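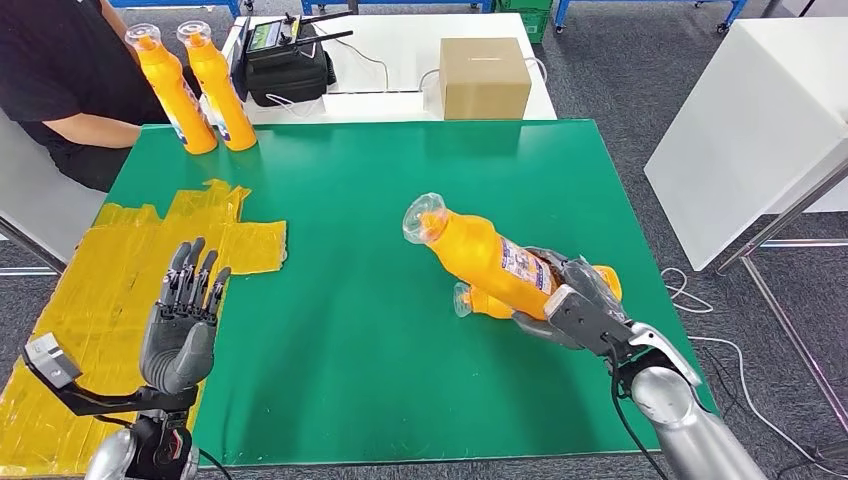
横に寝かせたボトルと立てたボトル、検品のときはどちらを先に見るのがいいですか。

先に見るのは寝かせたほうです。キャップの閉まり具合は、横にしたほうが早くわかります。立てた分はそのあと、ラベルの位置だけ見れば足ります。

2月26日(水)の作業メモです。Custelのオレンジのボトル、透明キャップ、白ラベル。作業台での検品と棚への戻しについて、何回かに分けて書きます。

まず台の上。緑のマットを敷いて、検品はその上だけでやります。マットがないとボトルが滑って転がるし、オレンジと緑なら、どこに置いたかすぐ目に入る。前は白いマットでした。ラベルも白いので、はがれた端を見落としやすかったです。

マットの左側は黄色いテープを貼った部分です。しわが寄っていて平らではないので、ボトルを立てるには向きません。立てるならマットの上、奥のほうに寄せる。手前に立てると袖が当たります。

ラベルは台の中央に向けて置く決まりにしています。ロットの確認で一本ずつ回すのが面倒なので。向きをそろえるのに多少手間はかかりますが、読むときは楽です。

検品の順番
寝かせてキャップの根元を見る
軽く回してラベルの端を指でなぞる
立てて奥へ
これだけです。一箱15本なので、慣れれば待たせるような時間にはなりません。

キャップは締めすぎないこと。Custelのキャップは透明で、強く締めると縁に白い筋が出ることがあります。筋が出たものは使えますが、出荷には回さず見本用に分けています。10月の棚卸しで見本用が69本まで増えていて、さすがに減らしました。

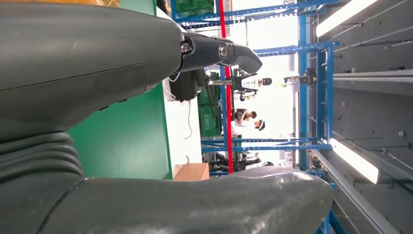

棚への戻し方。青い金属ラックは段ごとに用途を決めています。下の段に未検品、真ん中に検品済み、上の段は空き箱と緩衝材。重いものを上に置かない。これは守ってください。

小さい段ボール箱は、使うまで潰しません。少量の注文はたいていあれに入れます。Horhamの箱だとボトルがぴったり入って、緩衝材が少なくて済みます。Pacheco の箱は少し背が高いので、上に紙を詰めてから閉じます。

箱を床に直接置いておくのは仮置きのときだけ。床に置いたまま一晩越すと湿気を吸って底が弱くなります。帰る前に棚へ上げる。先週これを忘れて、底が抜けた箱がありました。ボトルは無事でした。

箱詰めは一箱6本までにしています。もっと入れようと思えば入りますが、隣同士でラベルがこすれます。間に仕切りの紙を一枚入れるだけで違います。キャップは全部上向きで。

棚番の札はGrullowのラベル用紙に印字して、柱に貼っています。前の札は梁に貼っていて、箱の出し入れで角がめくれました。柱に移してからは貼り直していません。

台のテープは来月張り替える予定です。はがすときに糊が残るので、時間は多めに取ります。マットは一度どかして、裏も拭くこと。

在庫表への記入は棚に戻したあと。戻す前に書くと、途中で別の作業が入ったときに数が合わなくなります。未記入の分は次の検品の前に書いておきます。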